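3. Materials and test procedure

3.1 The kit under review

The Prerkero tabletop kit is sold by Sirnovitz as a ready-to-run package for small laboratories that want to study pick-and-place work but have no workshop of their own. The licence reviewed was the standard twelve-month one. Dankwa and Bosman carried out the installation at the Kusstead site, following the supplier's printed guide, and the first complete session was logged on 25 July 2020. No changes were made to the supplied software during the review.

3.2 Task set

The supplied task library has seven entries, of which the relocation and stand-up tasks are considered in this section. Both use ordinary household objects. The operator selects the task, sets out the objects by hand and starts the run from the pendant. Object positions are given by grid cell in the task sheet, and the arms start from a stored rest pose.

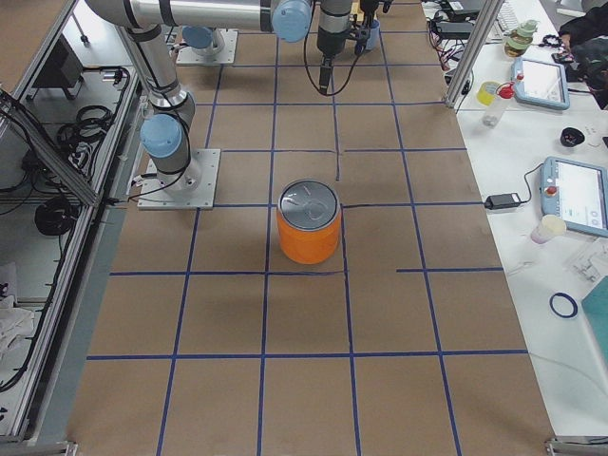
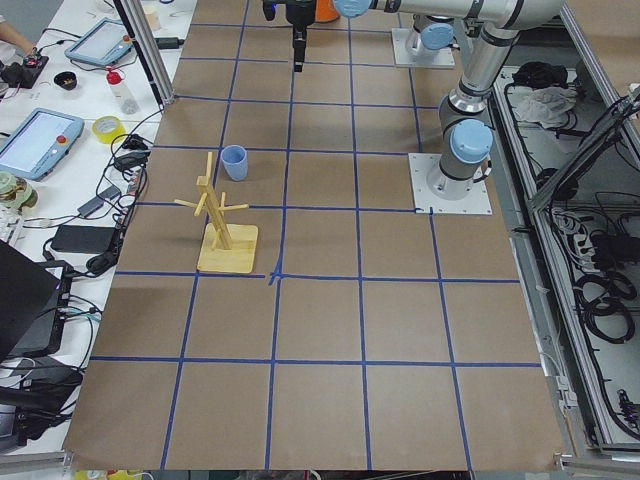
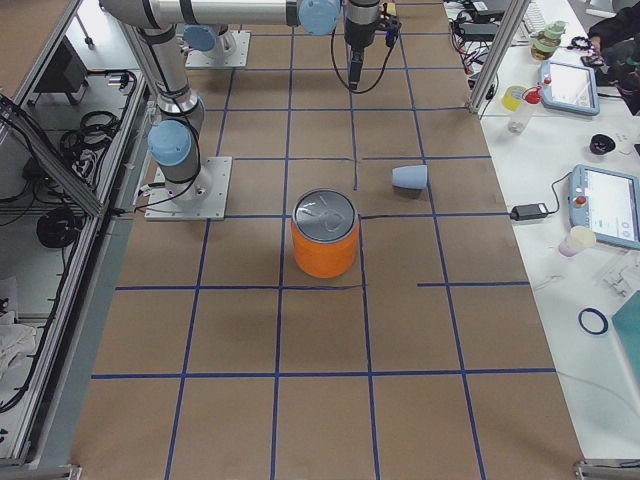
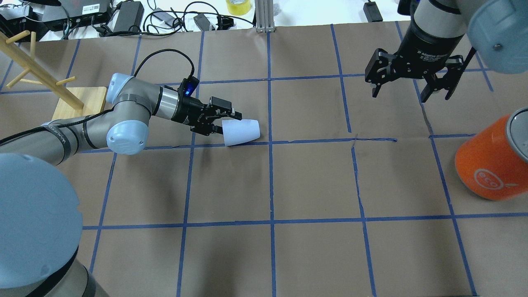 Figure 2. Object layouts on the taped grid, with one arm holding the cup in the fourth view.

Set-up effort was assessed separately from run performance, as buyers of such kits tend to underestimate the former. Ahuja repeated the layout procedure from the guide alone, without help from the installers, and noted every point at which the text was unclear. The main difficulty concerned how an object's position should be read when it does not fall within a single cell. The can in the first view of Figure 2 stands across a tape line and covers parts of two cells, and the guide gives no rule for such a case. We entered the cell containing the larger part of the base and recorded the choice in the run sheet. Sirnovitz has said that a half-cell notation will be added to the guide in August.

A second point concerns cup orientation. The task sheet has one field for the cup, which accepts a cell reference only. A cup lying on its side, as in the third view, therefore receives the same entry as an upright cup (second view), although the two call for different grasps. Annamalai added a free-text column for orientation, and all later tables in this paper use it.

3.3 Scoring

Over 300 runs were scored by two readers working from the recordings. A run was marked complete if the object was released in the target cell and remained there when the arm had returned to its rest pose. Runs stopped by the operator were kept in the count and marked incomplete. Where the readers disagreed, Ruddock's reading was taken as final. The scoring sheet follows the Pearce form, with the field for tool changes left out.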